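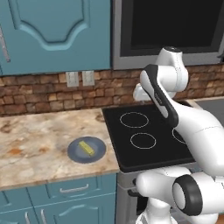 The Chores Desk: Still waiting on the kitchen

Every February my inbox fills with the same promise in slightly different words. The home robot is nearly here. It will clear the table, load the dishwasher and put the butter back in the refrigerator while you sit on the couch. I have been writing this column long enough to have a folder of these, and the folder has gotten fat.

This month's batch included a pitch from Stelmakh, a small outfit that wants to put an arm on a fixed base next to the stove and have it do the tidying up after meals. Their software is trained mostly in simulated kitchens, then moved over to a real one. The pitch came with a claim I've now read three times: the arm completed 200 out of 222 "countertop tasks." That sounds good, and I'd like to be fair to it. It works out to a bit better than nine in ten, which I would be happy to get from a teenager.

So I wrote back and asked what a countertop task was. The answer took a while. A countertop task is picking up one thing from a known kind of surface and setting it down somewhere else on the same counter, or on the stove, or in a sink. One thing, one move. If the arm picks up the stick of butter and puts it on the other side of the plate, that's a completed task. If you wanted the plate washed, the butter wrapped and the crumbs wiped up, you are into what they call a "sequence," and they did not send me a number for sequences. I asked twice.

Do the arithmetic yourself. Clearing up after an ordinary supper at my house is easily a couple dozen moves, and that's on a night when no one bakes. If each move works nine times in ten and one miss spoils the evening, you will be on your hands and knees with a sponge most nights. You also now own a large machine that stands between you and the oven.

That last point gets skipped in the brochures. Look at the size of the arm against an ordinary stove. The forearm covers a good part of the cooktop and the lower links sit right in front of the oven. Stelmakh's people say the arm would "park" when not in use. Park where? My kitchen has one spot where a person can stand and cook, and I'm usually in it.

Now for the simulated part, because several readers wrote in after the last issue to ask whether it's cheating. I don't think it is. Training in a made-up kitchen is cheap, nothing breaks, and you can run the same chore over and over with a blue plate, a white plate, a brown counter or a marbled one. The marbled counter is a fair test, too. All those orange and rust patches in the stone could easily fool a camera into thinking there's food to pick up. (They fool me. I have scrubbed at a pattern in my sister's countertop for longer than I care to say.) If a program can learn to leave the stone alone and go for the thing on the plate, that's worth something.

What a computer kitchen has trouble giving you is the mess. Butter goes soft. A plate that somebody has eaten eggs off sticks to the one under it. Real cabinet doors sag, and mine only opens if you lift it a little first, which I didn't know I was doing until a houseguest couldn't get at the coffee. A drawn kitchen will have the mess that somebody thought to draw, and the people doing the drawing are usually in a hurry to get to the next kitchen.

I put this to Fadidov, who make a competing system and so were delighted to complain about everybody else's. Their view is that simulation gets you the reach and the real house gets you the grip. They let the program learn where to move the arm on a computer, then spend 5 weeks in a real test kitchen teaching it how hard to squeeze. Sensible enough. But their list of things it can reliably hold reads like the contents of a very tidy cupboard: mugs, boxes, cans, a dry sponge. Wine glasses are "in progress." So is anything wet. I'm told a wet plate is "a known area of focus," and I suppose my whole sink is an area of focus.

And then there's the bill. Fadidov wouldn't give me a price. Stelmakh wouldn't either, though they did mention a service plan at $400 a month, which they brought up as if it were good news. For that money I could have a person come by every week who can do wet plates, wine glasses, the sticky door and the cat's dish, and who leaves when the job is finished.

Shops are a different story, and I'll admit I went in expecting to be just as grumpy. Priko builds arms for small workshops and I went to see one at a packing outfit in Mistcombe. It takes jars off a belt and sets them in cartons. The jars are all the same height. The cartons arrive in the same place, facing the same way, because the people running the line bolted down a metal guide to make sure of it. The arm did this the entire time I stood there, from the 9 a.m. start until I got bored, and I only saw it stop once, when a carton flap folded in. A worker reached over, flipped the flap out, pressed a button and went back to what she was doing.

I liked that. I'd buy that, if I had jars. But notice who did the hard part. The shop was rebuilt to suit the machine, and a person was still standing close by for flaps. Houses don't work that way. I'm not going to bolt a guide to the counter so the butter is always in the same place, and if I did live like that I wouldn't need much help with the tidying.

A few of you will write to say that dishwashers and washing machines were laughed at too. Fair, and I'd point out how those two succeeded: they are boxes. You carry the mess to the box, the box does one job with hot water, and you carry the clean things away. All the picking up and putting down was left to us, and it still is. The arm is an attempt at the part everyone else left out on purpose, and I think the companies would do better to say so plainly and stop showing us couches.

Here is what I've asked both kitchen companies for, and I'll print whatever comes back:

One full supper cleared, start to finish, in a house they have never been in.

The number of times a person had to step in, including for small things.

How long it took, with no speeding up of the video.

What got broken.

Stelmakh said they'd look into it. Fadidov asked whether the supper could be without sauce.

If you have one of these machines at home on a trial, or work beside one in a shop, I'd like to hear how it goes on a bad day. The good days I get plenty of by mail. Notes to the Chores Desk at the usual address, and please say whether I can use them.

Next issue: robot mops and the edge of the rug, again.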